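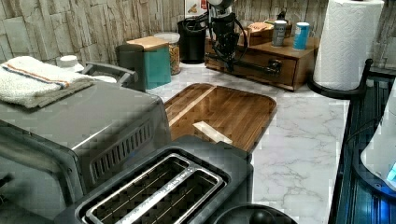
学生社团做厨房台面机械臂，抽屉老是拉不开，求支招

楼主：Piroska Szűcs

各位好，第一次在这个版发帖，说得啰嗦请见谅。我们是学校的机器人社，今年的小项目叫 Madar，内容很简单：让机械臂在厨房台面上做几件家务小事，开抽屉、拿罐子、把东西放回原位。九月要在社团展示会上现场演示，所以现在有点慌。

卡住的是那个棕色的木头收纳盒，前面有个抽屉，拉手是颗小圆钮。夹爪从上面下去，对准了，合上，一往外拉就滑脱。我把夹持力调大过，结果整个盒子跟着往前走，上面还立着罐子呢，吓得我赶紧按急停！昨天试了 100 次，拉开的连一半都没有。相机装在手臂上，靠近以后夹爪自己会挡住圆钮，最后那一小段基本是盲走。

社里预算还剩 200 欧，指导老师 Özkan 不让我们换夹爪，说换了就没意思了。有没有做过类似东西的朋友？台面是那种带大理石纹的，挺滑。

Orvokki Hyvönen

我们社前年做过几乎一样的题目，踩的坑也差不多，哈哈。先别动力度，先看拉的方向。你说夹爪是从上面下去的，那多半是手腕带着一点角度在拉，抽屉一歪就卡在滑道里，你越使劲它越卡，盒子当然跟着跑。把轨迹改成严格水平，跟抽屉面垂直，头 2 厘米走慢一点，开了再加速。

圆钮打滑的话，在指尖内侧贴一层薄硅胶片，几欧元的事，也不算换夹爪，老师那边应该说得过去。我们当时贴完立刻好很多。胶片用久了会沾灰，记得擦。

看不见圆钮这个问题，我们的做法是在远一点的地方先停一下，把位置记下来，后面就按记下来的走，别再指望近处的画面了。前提是盒子不能动，所以盒底垫块防滑垫！还有，调试的时候先把盒子上面的罐子拿下来，等能连续成功 5 次再放回去。

sotorel_fan

买个好点的夹爪不就行了，Bemach 的我朋友在用，说还可以。

路过的阿宽

楼上没看题吧，人家老师不让换……

我补充一个土办法：不夹，改成勾。夹爪合拢一半，从圆钮后面卡进去往外带，对位置的要求低很多。不过得看圆钮和抽屉面之间的缝够不够，太窄就伸不进去，楼主先拿尺子量一下。

另外光线也查查。台面要是反光，白天调好的参数晚上可能就不灵了，我们社被这个坑了一个礼拜。

楼主：Piroska Szűcs

谢谢大家！水平拉这个我真没想到，回去翻了记录，手腕确实是歪的。防滑垫明天去买，硅胶片也一起带。缝还没量，量了再来说。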